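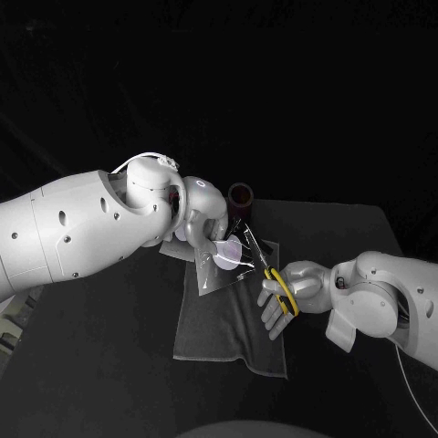 Sturkcombe Powerhouse Pages: Frequently Asked Questions
Last updated Thu 4 December

I get a lot of email about the old Sturkcombe powerhouse, and a good share of it asks the same things, so I finally sat down and wrote out my answers. If yours isn't covered, the address is on the contact page and I do write back (slowly in summer, sorry!).

What was the Sturkcombe powerhouse?

It was a small hydroelectric plant on the river just above the town, and it lit the streets, the mill and eventually most of the houses up the valley. It started out as the mill's own plant and grew sideways from there, one extension after another, so no two walls in the place quite line up. If you've driven the river road you've gone right past it. The long brick building with the tall arched windows is the machine hall, and the squat one next to it was the switch house.

Do you work for the power company?

Nope! I'm not connected with any utility. I grew up in the next town over, I trained as an electrician, and I got hooked on this stuff when I rewired an old house and found porcelain knobs and cloth-covered wire in the attic. It's been downhill ever since. The site is just me, my kitchen table and a scanner that needs a firm hand.

Which machines were in it?

The two generators everyone remembers were built by Wieser. They were vertical machines, big slow things, and they ran at 2200 volts. Unit 1 carried serial number 2393, and I mention that because I get asked for it more than anything else on the site (model builders, mostly, bless you). I don't have the serial for Unit 2. The plate was gone before anybody wrote it down, and the shop order book skips the page where it should be.

The switchboard was Doltari, on slate panels, and the transformers came from Vatholm. There was also a little exciter set that I've never been able to pin to a maker. The castings look like Wieser work to me but the brush gear doesn't, and I go back and forth on it. If you know early exciters, please write!

Why 2200 volts? That seems like an odd number.

It looks odd now but it was an ordinary choice for a town system. It was high enough to get power up the valley without losing too much of it in the wire, and low enough that you could generate it directly and skip a set of transformers at the plant. Then you'd step it down on the pole near the customer. Plenty of small towns had a system like it, and you'll still find old insulators out in the woods if you walk the line. Leave them on the pole if there's a pole, please. Somebody owns that pole.

My great-grandfather worked there. Can you find him?

Maybe! This is my favorite kind of email, and also the one I let people down on most often. What survives is patchy. I have copies of the wage books for part of the plant's life, a stack of operator logs, and an accident register that stops in the middle of a page. Wage books give a surname, an initial, a job and a rate, and that's your lot.

Send me the surname, any spelling variants you know of, and the years he was likely there. If you know his job, even better, but be aware that family memory tends to promote people. I've lost track of how many "chief engineers" came out as oilers when I got to the book. There's no shame in that, the oilers kept the bearings alive.

What did an apprentice do all day?

Swept, at first. Then cleaned insulators, then filled oil cups, then read gauges and wrote the readings down every half hour under the eye of somebody who would check. The apprenticeship at Sturkcombe ran five years, and the first year of it seems to have been broom work and fetching. In the third year you could stand a watch with an operator, and by the end you were expected to bring a generator onto the line by lamp and by ear. They used synchronizing lamps, which glow and fade as the two machines drift in and out of step, and you closed the switch in the middle of the dark. I've tried it on a training bench and my palms were soaking.

Evening classes were part of the deal too. The town school gave them in the winter, with arithmetic, drawing and "magnetism and electricity," all in one night if the timetable I have is right. Those boys must have slept like logs. 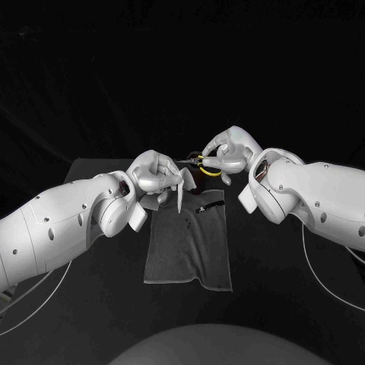 White robot hand holding a folded, partly crumpled sheet of paper.

Are the operator logs online?

Part of them. I've put up the ones I can read without guessing, and I'm typing up the rest as I go. The handwriting changes every shift, and the night man had a fondness for a soft pencil that I've come to resent. Where I'm unsure of a word I put it in square brackets with a question mark. If you can do better with it, tell me which page and which line and I'll fix it and be grateful.

They're worth dipping into, by the way. Most entries are just volts, amps and bearing temperatures, and then out of nowhere you get "eels in the screen again" or "mill telephoned, not polite."

What happened in the July flood?

The river came over the forebay wall in the night and got into the wheel pit, and then into the lower part of the machine hall. The crew shut both units down and lifted what they could by hand crane. Unit 1 was back on in seven days. Unit 2 took a good deal longer, with its windings having to be dried out slowly with stoves and canvas tents, and there's a long run of log pages that's nothing but insulation readings creeping up. I find those pages weirdly gripping! I know that's not normal.

There's a story in town that a man swam across the hall to open the main switch. I haven't found anything in the records to back it up. The log has the switch opened from the gallery, on dry feet, well before the water got that high. I'm sorry, I liked the story too.

Was Wieser a local firm?

No, Wieser built its machines a long way off and sent them by rail in pieces, with an erector who stayed until they ran properly. The last few miles to the plant were done by horse team. The erector's letters back to his shop are in my collection (copies, anyway) and they're mostly complaints about the boarding house and the foundation bolts. The bolts had been set to an older drawing and were out of place, so the bedplates had to be slotted to fit. You can still see the slots.

Why did it close?

It was a mix of things. The regional line came through, the mill changed over to bought power, and the plant needed a new penstock that would have cost more than it could earn. Nothing dramatic. The last log entry gives the gate position, the time and the weather, and then the ruled lines just go on empty down the page.

Can I go inside?

Not on your own, no. The building is privately owned and the floor over the wheel pit isn't safe. The owner opens the machine hall now and then, and I post the dates on the news page when I hear about them. Wear shoes with a real sole. Strollers and wheelchairs can get into the hall itself by the side door but not up to the switchboard gallery, which is reached by an iron spiral stair and is a squeeze for anyone.

If you're just passing, you can get a good look from the public path on the far bank, especially once the leaves are down.

Can I use your drawings for my model?

Yes, go ahead, and send me photos when you're done! The general arrangement drawings are to scale. The Doltari switchboard drawing is not, I redrew it from a faded print and had to eyeball the instrument spacing, so check it against the photographs before you cut anything. If you sell kits, ask me first. I'll probably say yes, I'd just like to know.

I have an old Vatholm transformer. Is it worth anything, and is it safe?

I don't do valuations, and I'd honestly be no good at them. On safety I'll be firm: don't open it, don't tip it, and don't energize it to see what happens. Old transformer oil can be nasty stuff, and a transformer hooked up backwards will put out a voltage that can kill you. Call your local waste authority about having the oil tested. A clear photo of the nameplate would make my week, though, so take one of those before it goes anywhere.

I think you've got something wrong. Will you change it?

If you can show me, sure. I've had the date of the second extension wrong, I had the exciter on the wrong side of the hall for ages, and I once captioned a pump as a governor, to the delight of several retired hydro men. Corrections go on the changes page with a note of what I said before. It helps a lot if you can tell me where you saw it, even if that's just "my aunt's copy of the town paper." Scans are great, and a phone photo is fine as long as it's in focus and you get the whole page, including the margins.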